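How to bring a horse back into work after a winter off

Most of our horses have their shoes pulled in October and do very little until the ground dries out. They live out, they get hairy and they get fat. Every spring someone on the yard asks me how long it takes to get one fit enough for a proper day out on the hill, so I have written down what I do. It suits a sound, grown-up horse that was reasonably fit last year. A youngster, an old horse or one coming back from an injury needs a plan from your vet.

The horse I had in mind while writing was Clamen, a 15-hand bay cob of no particular breeding who puts on weight by looking at a hedge. A thoroughbred type will go quicker than this in the lungs and slower in the topline. The legs take the same time in either.

Before you start

Book the farrier first. Ours gets busy in spring and you can lose a fortnight waiting. If you plan to stay barefoot, have the feet trimmed and do the first two weeks on grass and soft tracks.

Get the teeth checked and the vaccinations looked up. I have twice got a horse half fit and then found the flu jab had lapsed, which meant easing off again after starting the course.

Try the saddle on. A horse that has wintered fat will be wider than it was, and it will change shape again by week six. I use a wool-flocked saddle by Kyriakidis, now quite old, and have it looked at twice, once before I start and once when the horse has dropped some weight. A thick pad doesn't fix a narrow saddle. It makes it narrower.

Put a weigh tape round the horse and write the number down. Clamen taped at 600 kg when he came in last time, too much for him. The tape isn't accurate as a weight but it is good for showing change, provided the same person does it at the same time of day.

Check your girth, stirrup leathers and reins for cracks, particularly where the leather folds round metal. Replace anything doubtful. I ride out in a Rusov rope halter under the bridle, with the lead rope tied up short, so that I can get off and lead without pulling on the bit.

Weeks one and two: walk

Start with twenty minutes of walking, five or six days a week. By the end of the second week you want forty minutes. Flat ground, good surface, and a walk that is going somewhere. A horse that dawdles for forty minutes hasn't done any work.

I get on for the first half and lead for the second, or the other way about if he is fresh. Leading does me good as well. Kane Tautahi, who keeps two horses in the field next to mine, leads for the whole first week and ponies the second horse off the first after that. It halves his time on the road, though you need two that get on and a quiet lane.

Feel the legs every morning before you do anything else. Run your hand down the back of each cannon bone and learn what normal is for that horse. You are looking for heat, puffiness that wasn't there yesterday, and flinching. Filled legs that go down once he has walked for five minutes are usually just from standing in. One leg bigger than the other three is a reason to stop and ring someone.

Check the skin under the saddle and girth too. It goes soft over the winter. If the hair is rubbed or there is a sore spot, leave the saddle off and lead until it has healed.

Weeks three and four: walk with hills

Build to an hour, and then to an hour and a half if you have the time. Bring in some gentle hills. Walk up and walk down, and don't let him rush either. Going down is harder on the front legs than people think, so zigzag if the track is wide enough.

Our first hill loop goes out past the old quarry, up to the gate at 327 metres and back through the forestry. It is a steady climb with one steep bit near the top. The first time, I stop twice on the way up and let him get his breath. By the end of the fourth week he should do it without stopping and be breathing normally soon after you reach the gate.

You can put in a few short trots at the end of week four. Pick a level piece of track with some give in it, trot 400 metres, and walk until the breathing has settled. Two of those is enough.

Weeks five and six: trot

Add trotting a little at a time. I do three trots of 400 metres in week five and three of 900 in week six, with plenty of walking between them. Change diagonal each time. It's easy to sit on the same one for weeks when you hack alone, and you end up with a horse that is stiff one way.

Trot uphill when you can. It gets the heart working with less pounding. Keep off the road for anything faster than walk, apart from a short jog to get out of the way of traffic.

Start taking a pulse now if you haven't before. Feel for the artery under the jaw, count for fifteen seconds and multiply by four. Take it when you stop and again after ten minutes. You want to see it under 64 at the second count, and lower as the weeks go by. If it is still high, repeat the same week. There's no harm in spending three weeks on two weeks' work.

Weeks seven and eight: canter and longer rides

One short canter to begin with, on good going, after at least half an hour of warming up. The next week, two. Once a week do a longer ride at walk and trot, two hours or a bit more, and give him the following day off in the field.

Feed goes up after the work goes up, never before it. Most cobs need no hard feed at all for this. Clamen gets a handful of chaff to carry his balancer and a salt lick.

What I carry

On the short loops, a phone, a hoof pick and some baler twine. The phone goes on me and not on the saddle. If you come off, the saddle may go home without you.

For the long rides I have a pair of small Zorkivard saddlebags. They hold a hoof boot, a bandage, a folding saw, a waterproof and something to eat. Weigh the two sides on the kitchen scales and make them match. An uneven load will pull the saddle across and make his back sore within a couple of hours.

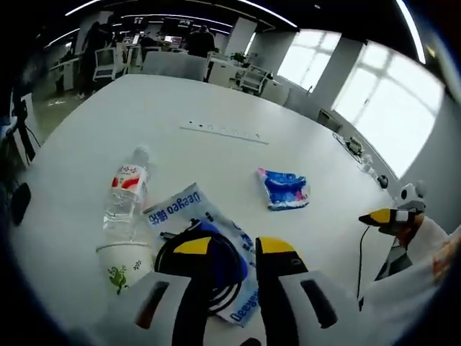

Pack the heavy things low and close to the horse, and wrap anything that rattles. Let him wear the bags at home for a few days before you take them out, first empty and then full. Walk him through a gateway with them on, because he'll be wider than he thinks he is.

Riding in company

A second rider makes the long days easier, and it gets a lazy horse moving. Choose someone whose horse is at the same stage. Špela Kos and I went out together most of last spring, and it worked well until her mare got ahead of mine in fitness. After that I had to ask her to wait at the top of things. Agree the pace before you leave the yard. The less fit horse sets it.

Keep a length between you, more on a downhill. Take turns in front. At gates, the one who has gone through waits until the other is back in the saddle and has both stirrups.

Common problems

Sweating heavily in the first fortnight. He probably still has half his winter coat. Ride in the cool of the morning or clip him, and don't judge his fitness by the sweat.

Stumbling. Tiredness or long toes. Get off, walk him home and look at when the farrier last came.

Getting too fresh. Turn him out for longer and check what he is being fed. More work too early is the wrong answer, even though it is tempting when you have just been bucked off.

Losing a week to weather. Carry on from where you left off. If you lose two weeks or more, go back to the week before the one you stopped at.

Girth galls. Stop using the girth that caused them. Wash the new one often and pull each foreleg forward after girthing up, to smooth the skin.

After week eight

He should now manage a half day on the hill at a sensible pace. If you are aiming at anything longer or faster, keep four days of work a week and put up either the distance or the speed, one at a time, with a week between changes. Tape him again and compare it with your first number. Then have the saddle checked, and take the girth up a hole before you get on, and again after the first ten minutes.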